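Search this site... Search

Workshop notebook, February 2023

Glue day again. I finally sat down with the hide glue that Tane Hollis swears by and the fish glue I've been using since the Ditton chairs, and did the side-by-side I keep promising everyone. Same offcuts of ash, same clamps, same shelf overnight. I cut the strips from the leftover back rail stock so the grain is as even as I'm ever going to get it (not very even, it's ash).

First batch of hide glue was a mess, my own fault. I let the pot get too hot while I was on the phone with Rewi about the hinge order and it went thin and smelled like a wet dog. Threw it out. Second batch I soaked 100 grams of granules overnight and warmed it slowly, and it ran off the brush in a nice clean string. If you're doing this at home, warm the wood too! I keep forgetting that and then wondering why the joint skins over before I've got the clamp on.

The fish glue is just so much less fuss. Open the bottle, brush it on, wander off for a coffee. But it crept on me in the damp spell last winter, and two of the Ditton seats came back with loose spindles, so I don't trust it near a drafty window any more.

Results so far, such as they are:

Hide glue, dry joints: 7 strips, all broke in the wood. Very happy with that.
Fish glue, dry joints: broke in the wood as well, except one that let go along the glue line. I think I starved it.
Damp box joints: still in the box. Don't open it, please - I want them left until I'm back in.

I was going to try the Flillero liquid stuff too but the bottle is past its date and has gone stringy. Ordered another. It's 200 ml and that should be plenty for strips.

Other odds and ends while I'm here. The band saw is drifting left again, and I've moved the fence to match, so if you change the blade, move it back. The Uron job wants a darker finish than the sample, closer to walnut, and I've got two test boards drying on the top rack with tape on the ends. Don't stack anything on those.

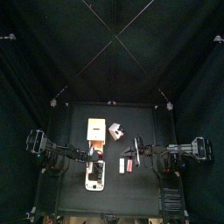
Two arms over the black table, dark cloth on both sides.

Still to do: scrape the squeeze-out off the second set before it goes rock hard, label the damp box properly, and ask Tane how long he leaves his joints before stressing them. He told me once and I wrote it on a piece of sandpaper, which I then used. Also need more brushes, the cheap ones shed into everything and I picked three hairs out of one joint this morning.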